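Bikusstead: Garden Bedroom
House gallery, page 4 of 8

Home | Floor plans | Gallery | Heating log | Contact

The Garden bedroom is on the upper floor at the back of the house, over the kitchen. It gets its name from the side it faces. It is the smaller of the 2 bedrooms on that floor and the last one to be put in order. Work on the room covered the walls, the floor, the window surround and the placement of the bed. The wiring was done earlier with the rest of the floor and is listed on the floor plans page.

Notes on the room come first on this page, then the photo. Click the photo for the large size.

Walls
The old paper came off in two layers. The plaster under it was sound except for a patch near the door and a long crack above the window. The patch was cut back to firm material and refilled. The crack was raked out, taped and skimmed. All walls were sized and hung with cream paper with a faint white speckle. The ceiling got the same treatment a week later, after the skim had dried through.

Floor
Boards were lifted along one wall to reach the heating pipes and put back in the same order. Each board was marked on the underside before lifting. Two had split at the nail holes and were replaced with boards saved from the hall. Gaps were left open. Filling them was tried in the hall and the filler came out in the first winter.

Heating
One radiator, on the wall across from the door. It was moved there from under the window so that the bed could stand closer to the light. The cost is a colder spot at the glass on winter mornings. The lowest reading so far was taken in November, before sunrise. See the heating log.

Window surround
The frame and the bars between the panes were scraped by hand. A heat gun was not used near the glass. Loose putty was cut out and replaced, then left for two weeks before priming. The finish is white, one undercoat and two topcoats, with the paint carried a hair onto the glass to seal the putty line. The sill was sanded separately and given an extra coat, as things get put down on it.

The Preton draft strip fitted last year was taken off. It was too thick for this window and kept the catch from closing fully. A thinner strip from Swai went on in its place and the catch now closes with light pressure.

Bed position
Three positions were tried on the floor plan before anything was moved:
Head against the door wall. Blocks the outlet.
Head against the radiator wall. Too warm.
Near the window. Chosen.

With the bed near the window there is enough room to make it from the open side. The far side is made by kneeling on the mattress. Sheets need to be one size deeper than the label on the mattress suggests, or the corners lift.

Light
The room does not need a lamp during the day. The window takes direct sun in the morning and even light for the rest of the day. Wallpaper colors were checked against the wall at 8 in the morning and again after lunch. Two samples that looked the same on the card were clearly different by the window, and the grayer one was dropped.

Photo

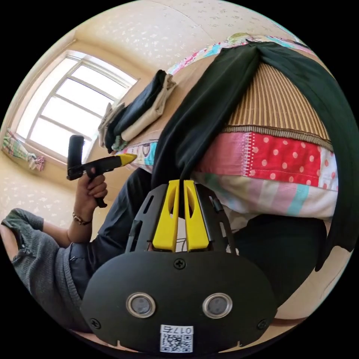
Garden bedroom, window side. White frame and bars, full daylight. Patterned cloth in pink, green and blue at the sill.

Photo notes
Taken by day. The glass reads almost white at this exposure, so the view outside is not recorded. The bars between the panes are the part to look at for the layout of the window. For the putty work, see the detail drawings with the floor plans.

Still open
Curtain rail: bracket holes not drilled yet. The wall above the window is the repaired section, so the fixings will go to either side of the crack line.
Door: sticks at the top corner in wet weather. To be planed in a dry spell.
Baseboard: one length short behind the radiator.

Previous page: Upstairs hall
Next page: Front bedroom
Back to gallery index

Page views: 1,863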